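Countertop squeegee

A countertop squeegee is a small hand tool with a straight flexible blade, used to move water and loose crumbs across a kitchen work surface. It is a shorter relative of the window squeegee and is sold mostly for stone, tile and glass. In some households it has replaced the dishcloth for the first pass after washing up, with a dry towel used for whatever is left.

Form

The tool has a blade, a head that holds the blade, and a handle. Handles are often molded in one piece with the head and may end in a loop, so the tool can hang from a hook near the sink. Bright colors are common. The Flamumer, an early model from the housewares firm Larkness, had a blade 284 millimeters long and proved awkward near faucets. Later models were shorter. The Ccori had a replaceable blade, while the blade of the cheaper Wiline was fixed.

Use on granite

Polished granite suits the squeegee because the surface is flat and has no grout lines to catch the edge. On dark stone, dried water leaves a pale film that shows under a lamp, and this is the usual reason for keeping one in the kitchen. The tool is held in one fist, close to the head for short strokes or by the handle for long ones. The free hand is often laid flat on the stone for balance.
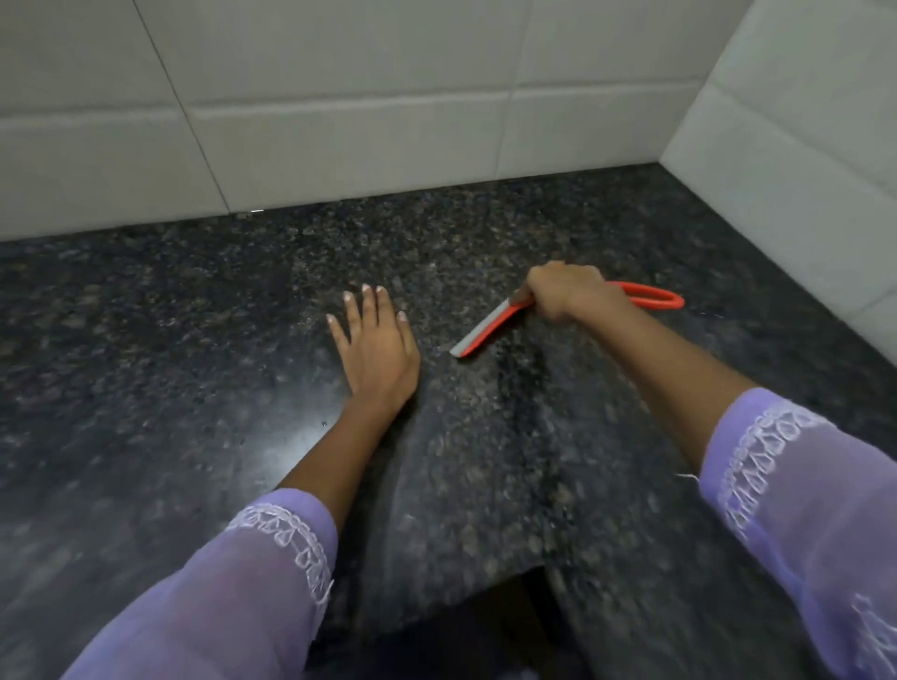 Inese Ots has objected that the grip matters much less than the angle, and that most streaks come from holding the blade too upright. She recommends a low angle and one unbroken pull toward the sink, with the blade wiped after each pass. Mayu Yagi prefers to work in overlapping strokes from the back wall forward, and finishes the corner with a cloth.

Corners are the weak point of the design. A straight blade cannot reach fully into the angle where two walls meet, and water tends to stay there — along the joint between counter and tile in particular. Some users turn the tool on end and draw the tip of the blade along the joint. Tiled walls can be wiped with the same blade, though the grout lines hold some water back.

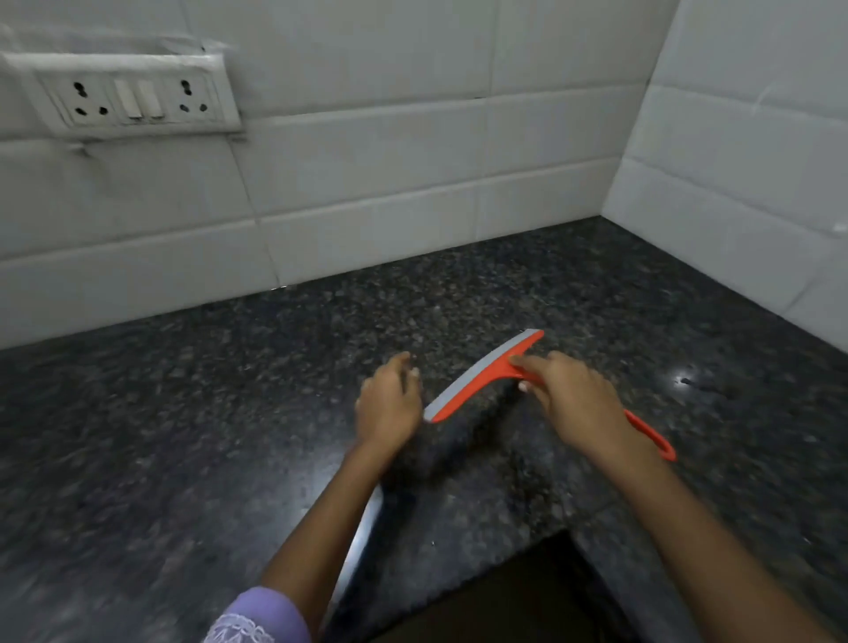 Openings in the counter, such as those cut for a sink or a cooktop, need a shorter stroke. Water pushed over the edge of a cooktop opening can run into the cabinet below, so the blade is usually pulled alongside it and lifted before the end.

Care

The blade is rinsed in warm water and left to dry without anything resting on it. A blade stored under weight takes on a curve and then leaves a line of water in the middle of each stroke. Larkness advised changing the Ccori blade after 90 days of daily use. Grit should be brushed away before the first stroke.

See also: Dish rack; Drain board; Window squeegee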